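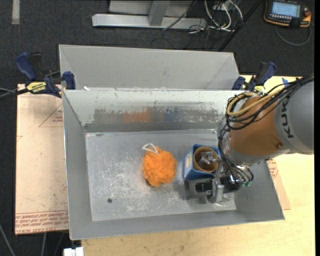
Cell 5, front bin with the gripper lowered. Pouf and blue box inside, clamps on the two far corners.

Search this site: enter keyword or part no. Go

Trarnham workshop – bin picking cell, start of week inspection
Date: 2024-09-30
Checked by: Levente Sipos
Arm: KUKA. Sheet 1728, replaces sheet from December.

1. Emergency stop on pendant. Pressed and reset twice. OK.

2. Pendant storage. Comment: on the carpet again, with the cord looped next to it. Hang it up when the arm is parked. OPEN.

3. Front bin clamped. OK. Both bar clamps tight by hand. Pushed the bin from the near side and it did not shift.

4. Bin floor. Pass with comment. Plenty of scratches and worn spots, worst on the left half. No sharp edges when wiped with a cloth. The small hole at lower left is not to be used as a reference point.

5. Rear bin seated against front bin. OK. Small white scrap near the rim at the left, remove.

6. Cable bundle and hose at the wrist. Jogged through full wrist travel at 20 per cent. The thick hose bends into a loop at the left end of the black cables. No rubbing found, but look again after any change to the ties.

7. Gripper fingers and bracket. Screws checked with the Ostermann driver. OK.

8. Hose ends at the green fittings. Listened for leaks with air on, none heard.

9. Table clear of loose stock. FAIL. Acrylic sheets lying either side of the bin. Move to the rack before running in automatic.

10. Floor cables. Grey cable on the floor at the left of the table needs a cover strip. Ordered from Dunamex, order 1888.

Result: manual mode only until items 2 and 9 are closed – Barnabás Gulyás to sign.

Comments (3)

prultcombe_maint
We had the same trouble with item 6. The hose was fine cold and caught after an hour's running. Worth repeating the jog at dinner time.

B. Gulyás
Sheets moved, item 9 closed. Hook for the pendant goes up tomorrow.

dee44
What torque do you use on the finger screws? Ours work loose every couple of weeks.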